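Kiria Tabletop Arm Package — Rallside Equipment

Sold as: arm, two-finger gripper, controller, simulation license
Price: $2,579 per month on a lease, 3-month minimum
Sale price: on request

We carry the Kiria package because customers keep asking for it. We also think a fair number of them should wait before signing. If your job is moving light items from one spot on a table to another, a person with a tray is still hard to beat on cost, and the sales sheet will not tell you that.

Start with the simulation license. It comes with the lease, and you can build your own table, your own parts and your own reach limits in it before any hardware ships. Cup handling is the stock task, and the one most buyers try first.
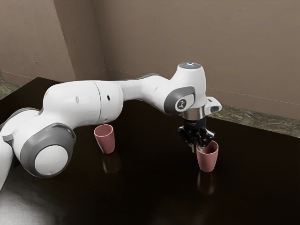

Cup task in simulation: gripper lowered into the mouth of the right-hand cup.

Don't read too much into a clean run. Two matching cups with plenty of space between them is an easy day. Your bench has cables, spills, a stack of lids and somebody's coffee. Put that mess into the model before you budget for labor savings.

What the lease leaves out

Mounting table or stand
Guarding and the safety review your site requires
Spare fingers for the gripper
Setup by our Cemthorpe shop, quoted separately
Freight both ways

Budget for the extras early. On smaller jobs we have seen them reach 70 percent of the first lease term, and that is before anyone has been trained. Rivera sells a cheaper stand that fits, and we'd buy that one.

Lead time is quoted at order. Kiria's own estimates have slipped on us more than once — plan your start date around a delivery you have in hand. Returned units must come back with the controller and both cables.

Ask for the simulation file with your quote.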